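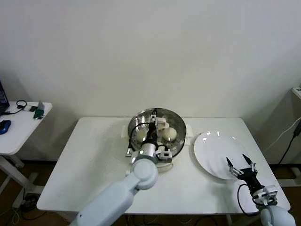 Steamed buns, a gallery

Quick one before I run out the door. I promised the Porklow crowd I'd put the bun pictures up weeks ago and people keep asking about the steamer, so the notes are in here too. Plain white buns, electric steamer, white table, done. No filling this time. Sorry to everyone who wanted pork.

Dough first. Flour, warm water, yeast, a spoon of sugar, a little oil. Hadiza Danladi gave me her version back in July and I've hardly touched it, only less sugar. She kneads for ages. I do 10 minutes and get bored. Cover the bowl, leave it 60 minutes, longer if the kitchen is cold. Mine is always cold.

Knock it back, roll it out, cut it, shape into balls. Pinch the bottoms shut. Then another rest on little squares of paper, which I skiped once and spent the evening scraping the rack. Use the paper. Or oil the holes, that works too, just messier.

The pot is stainless steel, with a perforated rack that sits down inside it. Shiny rim, small white handles. Leave gaps between the buns, more than looks right. They swell and then they stick to their neighbors and you tear the skin pulling them apart. Still taste the same. Look terrible at a party tho.

Tip from the Coltano lunch: don't start the buns over water that's already at a hard boil. Start cool, let it come up slowly. Smoother tops. Adebisi Bakes (the little shop behind the station, not the one on the hill) does it the other way round and theirs are fine, so who knows.

The knob on the base is low down at the front. I go to the middle and leave it there – full blast only makes the lid rattle and drip. Drips are the enemy. If yours is bad, wrap the lid in a thin dish towel and tie the corners up on top, well clear of the base.

When the time is up, switch off, then wait a bit before you open it. A couple of minutes. Cold air hits them and they shrink, and there's no fixing a shrunk bun. Then the lid goes down flat somewhere out of the way of your elbows and the buns go straight over to the plate. 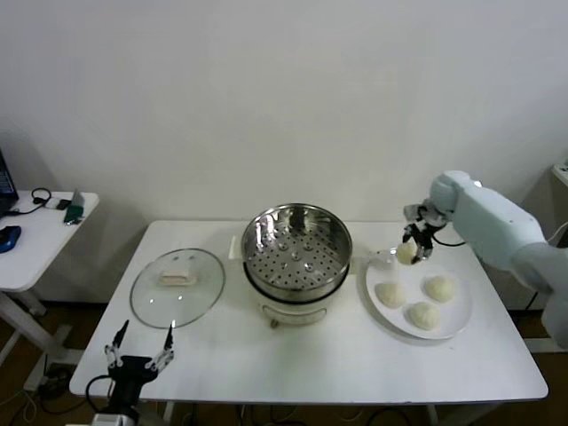 Never stack them while they're hot. They flatten and the bottoms go gluey. One layer, a bit of air between, and if you run out of plate get another plate. Wrinkles on top are okay by the way, had 2 emails asking. Could be too long a second rest, could be the lid coming off early, could just be the flour. Eat them anyway.

I like a round white plate for serving, buns look nice on it, don't ask me why. Glass of water or tea on the side. At the Dredatgate supper we put out chili oil, soy, condensed milk for the kids (and for me) and the milk went first. Should have bought a second can.

Freezing. Yes you can. Steam them, cool them all the way, bag them, squeeze out the air. Straight from the freezer back into the steamer, no thawing. We made more than 50 for Dredatgate that way over a few evenings and nobdy could tell which batch was which. Microwave works if you put a damp paper towel over the top but eat them right then, they turn to rubber fast.

Cleaning the rack – soak it, then a soft brush through the holes from underneath. The glass lid I do by hand. Don't put the base anywhere near the sink, wipe it with a cloth and pull the plug first please. If you get chalky marks inside, white vinegar and water, leave it a while, rinse.

Hadiza wants the next ones rolled with scallion and I've said yes, so those will go up when I get around to making them. If you took any at the Coltano lunch and want them added, send them over. Full size if you can, the small ones come out blurry. Got to go, bus.

Related galleries
Coltano lunch, the long table
Dredatgate supper: bowls and sauces
Adebisi Bakes, a morning behind the counter
Scallion pancakes, first try
Porklow kitchen swap
Flatbreads on the big griddle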